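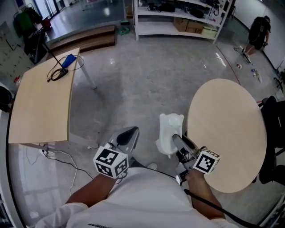 4. Measuring stale service accounts

4.1 Setting

The accounts we studied belong to Zurnutar, a logistics software company with offices in Durán and a second engineering group that works remotely. Zurnutar runs its billing system on one cloud provider and its routing and warehouse systems on another. Each provider keeps its own list of service accounts, meaning accounts used by programs and not by people. When we began there were 700 such accounts across the two providers, and no single list of them existed.

We define a service account as stale if it holds at least one valid key and has made no authenticated call for 60 days. The cutoff was chosen after talks with the platform team, who pointed out that several jobs run only at the end of the month. A 30-day cutoff would have flagged those jobs in any month when a run was delayed. Quarterly jobs remain a problem under our rule, and we come back to them in Section 4.3.

4.2 Collecting the records

Audit logs were pulled from both providers with Laradum, a small collector we wrote for this work. Laradum reads the logs once a day, reduces every entry to an account name, a key identifier, a time and the name of the service called, and throws away the rest. It holds read-only rights and cannot disable a key. Zurnutar asked for this limit and we would have chosen it anyway.

The two log formats differ in ways that affected the results. One provider writes an entry for each call. The other groups repeated calls from the same key into a single entry with a start time and an end time. We used the end time as the time of last use. Where an entry had no end time, we used the start time, which can make a key look older than it is by up to one day.

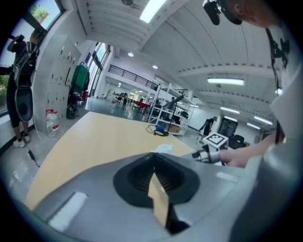 Calls that pass through Atgate, the internal gateway, needed separate handling. Atgate signs outgoing requests with its own key, so the provider's log shows the gateway as the caller and the account behind it seems to be idle. We joined the gateway's request log to the provider's log on request identifier and gave each call back to the account that started it. Before this step, 217 accounts met the definition of stale. Many of them were in daily use behind the gateway, and any cleanup based on provider logs alone would have broken them.

The join fails when the gateway retries a request, as the retry gets a new identifier. We matched retries by account, target service and time, allowing a gap of 500 milliseconds. Matches outside that gap were left alone and the call was counted as unassigned.

4.3 Review by owners

Accounts still marked stale after the join were sent to the teams listed as their owners. Owners could answer "remove," "keep" or "don't know." An answer of "keep" required a short note on what the account was for. Quarterly jobs came up here, mostly in billing, and were moved to a separate list with a longer cutoff.

Figure 3 shows the answers by provider and by account age. Older accounts drew more "don't know" answers on both sides. Several had been created by teams that were later merged, and the owner field still named the old team. For these we asked the platform team to disable the key without deleting it, so that it could be turned back on if something stopped working. Deletion was put off until November, after the next full billing cycle had closed.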